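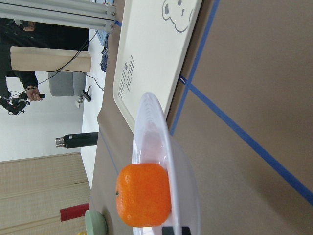 WORKSHOPS & CLUBS

Members' robot arm moves on to fruit

A robot arm put together by members of the Pranditz shared workshop has moved from foam blocks to groceries, and its builders plan to show it at the workshop's open evening in December.

The arm has six joints, a black two-finger gripper and a small camera mounted close to the gripper. It works over a table covered in brown paper, with blue tape laid across it as guidelines. The current exercise is to pick up a mandarin and set it down in the right place. On the table are a round white plate and a cream-white tray with a cartoon bear's face printed on it.

Ivar Dalen, who started the project, said the group chose mandarins for their size and their soft peel.

"With a foam block you can squeeze as hard as you like and you don't learn much," Dalen said. "A mandarin shows you a dent. It also rolls if you come in crooked."

For now a person guides the arm through each move with a handheld controller, and the camera view is recorded along with the joint positions. The group then uses the recordings to train software meant to repeat the task without anyone at the controls. Mircea Sima, who handles that side, said the arm finishes the job by itself on some tries and misses on others. The usual failure is closing the gripper too early, he said.

Parts for the arm cost $528, paid out of the workshop's project fund. That covered the motors, the camera, the power supply and the filament for the printed sections. The aluminum rail came out of the workshop's own stock. The first set of printed joints cracked under load in the spring and was redrawn by Catinca Coman with thicker walls. Coman also moved the camera closer to the gripper after early recordings showed too much of the room and too little of the fingers.

The tape went down after the group found that the table had been shifted between sessions, which made older recordings hard to compare with new ones. Members using the next bench have been asked to leave the table where it stands and not to lift the paper.

Work on the arm takes place on Tuesday evenings and is open to any member who has done the electrical safety session. Nearly 20 people have tried the controller so far. Ecaterina Rusu, who keeps the sign-up sheet, said new drivers start with slow moves over the bare paper and go on to the plate when they are comfortable.

The group still has to settle on a gripper pad. The 3 materials under test are silicone sheet, bicycle inner tube and a cork and rubber mix. Dalen favors the inner tube, while Coman says it leaves marks on the plate.

Drawings for the redesigned joints are in the members' folder under the project name, Skalletti. Sign-up for the controller sessions is at the front desk.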